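Home Research Working Papers Archive People Contact
Print this page E-mail this page

4. Round by name: what people call a many-sided barn

4.1 The word and the wall

The field survey described in Section 3 left us with a happy problem. We had set out to list the round barns of the Purncombe valley, and the valley was generous with them. Farmers waved us up tracks to see them, the road map prints the name Round Barn Lane, and the old sale notices use the word without a second thought. Yet of the 19 barns that were offered to us as round, only 2 have a curved wall. All the others are polygons. They are built from straight sills, straight plates and flat runs of siding, with a corner post wherever two flat runs meet, and anybody who stands close enough to put a hand on the boards can feel the corner.

We find this delightful, and we also think it deserves more attention than the literature on farm buildings has given it. Barn surveys usually deal with the matter in a footnote. The surveyor decides whether polygonal barns will be admitted under the heading "round," says so, and moves on. Here we want to stay with the word for a while and ask who uses it, for which buildings, and from where they are standing when they do.

4.2 Sources

Three kinds of evidence were used. The first is the survey itself, with plans drawn for every barn we could get inside. The second is the run of farm sale notices held at Tomoana, which Elsie Tautahi transcribed in full over one very hot July and which turned out to be far richer than any of us had hoped. The third is a set of 73 short interviews with people who own, rent, work in or grew up beside one of the barns.

The interviews were kept loose. We asked people to tell us about the barn and let them get to its shape in their own time, and most of them got there fast. Only at the end did we ask them to draw the floor plan on a plain sheet of paper. Those drawings are a treasure. Several include the cats.

4.3 How the barns were built

A short account of construction is needed, as it bears on what people see. The Horard family of carpenters put up most of the polygonal barns in the valley, and their method hardly varied. A center stake was driven and a line swung from it to mark a circle on the ground. The circle was then divided, and a footing stone was set at each division. From that point on, the circle was gone. Sills were laid straight from stone to stone, and everything above the sills followed them.

The surviving Horard account book calls this "a round set in flats," a phrase we have come to love. It records the ground circle and the number of flats and gives no other dimensions for the wall. A carpenter who knew those two things could work out the rest with a framing square and some patience.

Most of the Horard barns have eight flats. The later ones have more, and the grandest, at the Derero farm above the river, has 16. It is a wonderful building. The corners are so open that the siding seems to lean around them, and in the upper loft, where the rafters run in to a small square cupola, it is quite easy to lose track of which flat you came up through. Two members of our party did so, on separate visits.

The two barns with truly curved walls are a different story. Both were sided with thin boards bent while green and nailed to closely spaced studs. They are fine pieces of work and much admired, but they were slow to build and they have been slow to repair. One has been patched on its weather side with flat panels, so that part of its circle has, in a manner of speaking, joined the others.

4.4 What people said

"Round" was the first shape word used by nearly everyone we spoke with, and it was used just as readily for eight flats as for the Derero barn. We had expected a gradual change, with people becoming more willing to say "round" as the flats increased. The interviews do not show one. What they do show is a strong effect of distance and habit.

People who live across the valley from a barn, or who pass it on the road, say "round" and stay with it. People who work inside it say "round" when they name it and then switch, often in the same breath, when they describe a job. One man at Derero told us that the round barn needed painting and that he had done four sides of it. A woman who had stacked hay there as a girl spoke of the round barn throughout, but remembered exactly which corner took the first load and why the next corner was a nuisance. Neither of them noticed a conflict, and we have stopped thinking that there is one. The name belongs to the whole building. The sides and corners belong to the work.

The drawings bear this out beautifully. Asked for a plan, people who knew the barn from the road drew a circle, usually in one quick stroke. People who had worked in it began with a circle too, but then many of them went back over the line and pressed it into corners. On several sheets both lines are there to see, the soft curve underneath and the straight pieces on top, which is very nearly the Horard method done over again in pencil.

4.5 The sale notices

The notices tell a similar story in a more businesslike voice. A barn is "round" in the heading, where the seller wants a buyer's eye, and "eight-sided" or "of many sides" lower down, where the buyer may want to measure something. Tautahi points out in her working notes that the word "octagon" is rare in the early notices and becomes common only once the newspapers begin to print house plans for sale by mail. By then the barns had been standing for years and already had their names. The new word attached itself to porches, bay windows and bandstands, and left the barns alone.

We looked hard for a seller who called a curved barn "true round" to set it apart. There is one such notice, and it is a lovely thing, but it stands by itself. In the valley at large the curved barns and the flat-sided barns were sold under the same heading and, as far as the records let us judge, to the same sort of buyer.

4.6 Flats and circles in other things

The habit of speech is wider than barns. Pencils, nuts, bandstands, table tops and lampshades are all spoken of as round when they are plainly made up of flats, and so are shapes on a computer screen, where a disk may be drawn with straight edges and still be taken for a disk (Figure 2). In each case the straight pieces run around a center, and the center seems to do most of the work. A long shed with just as many corners would never be called round, however open those corners were. 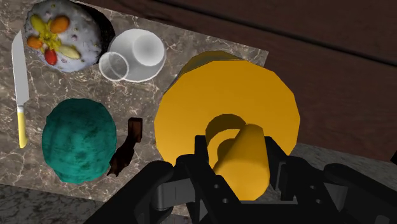 Department of Rural Buildings and Landscape

Figure 2. A broad disk whose outline is many-sided, with faceted straight edges. Computer rendering.

We suggest, then, that "round" in barn talk means something close to "built about a middle." That reading fits the interviews, where people kept returning to the central mow, the central post or the feed floor as the heart of the place. It fits the account book, in which the stake and the line come first. It also fits the one barn that people argued over. The Tomoana barn has flats on three quarters of its wall and a square shed built onto the rest, and here speakers were divided: those who knew it before the shed went up call it round, and those who did not call it the old barn, or the big one.

4.7 Points for recorders

For anyone making a survey of their own, we would urge that the local name be written down exactly as it is given, in a separate column from the plan. We failed to do this in our first week and had to drive back to several farms to ask again (everyone was very kind, and there was pie). The number of flats should be taken at the sill, where it cannot be confused by later siding. If a barn is said to be round and has corners, neither entry should be corrected to agree with the other.

It is also well worth asking for a drawing. Paper and a soft pencil are all that is needed, and the order in which the lines are made should be noted at the time, as it is hard to recover from the finished sheet. We would dearly like to see plans drawn by people in districts where curved walls are the rule and flats the exception. A comparison with the valley would show whether the circle still comes first on the page.

The cupolas, which follow rules of their own and are mostly square, are treated in Section 5.

Text of this section last revised 25th September.

Print this page E-mail this page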